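Demetrio Alcaraz
July 13, 2022

I saw a documentary on Monday evening and I want to write a few things about it before I forget them. It is called Plarkulum. Small thread, sorry for my English.

The film follows the workers of a textile factory in Protville during the strike in March. The owners wanted to move the cutting room to Rivas, and people learned it from a paper on the door.

It is 13 weeks of strike in less than two hours of film. There is no narrator. At first I missed one, because I did not understand who belonged to which union. After twenty minutes I stopped caring about this.

What I liked most is the sound. When the machines stop, you hear the building: pipes, birds on the roof, a radio somebody left on in an office. The director stays a long time in this quiet and does not put music over it.

The strongest part for me is the kitchen. The women who cook for the strikers argue about who may speak at the assembly. One of them has worked there since she was a girl and has never held the microphone. Her daughter is angry with her for it.
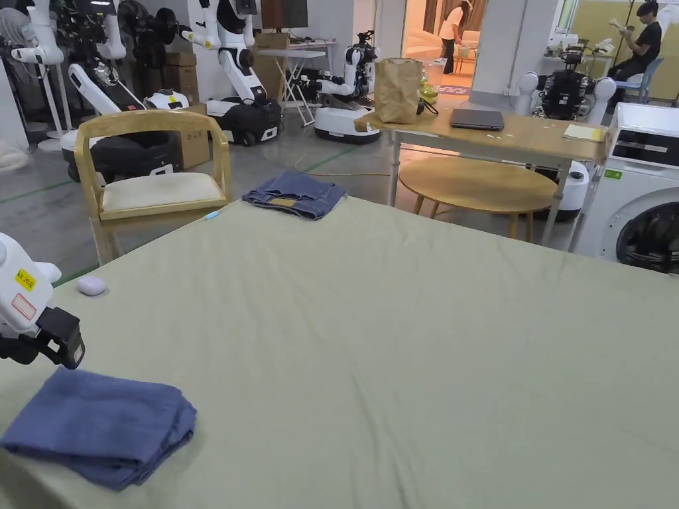
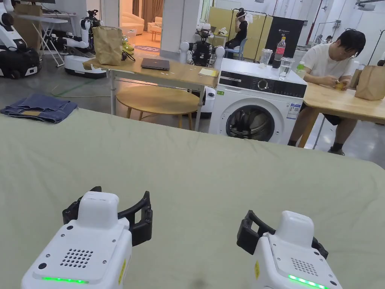 The daughter is the person I remember. She is a student, she reads everything, she corrects her mother in front of the others. Later she has to read a list of the dismissed people aloud, and she cannot finish it. Her mother takes the page and reads the rest.

One thing I did not like: the company is almost absent. We see the lawyer from Doltari 2 times, always from far away, getting into a car. I understand they refused interviews, but then the film should tell us so, and it does not.

Also the subtitles. In the assembly scenes 6 people talk at once and the text follows only the loudest one. I speak the language of the film, and the best jokes are not translated.

A friend asked me if it is a sad film. Partly. The cutting room did move in the end. But the strike fund still exists, and they used it this spring for the bus drivers, who had no money to continue.

It plays again on Saturday in the small room, in the afternoon. The director will be there for questions. I will ask about the lawyer.

If somebody knows another film about the same strike, please write it below. I have heard there is a short one made by the drivers but I cannot find it anywhere.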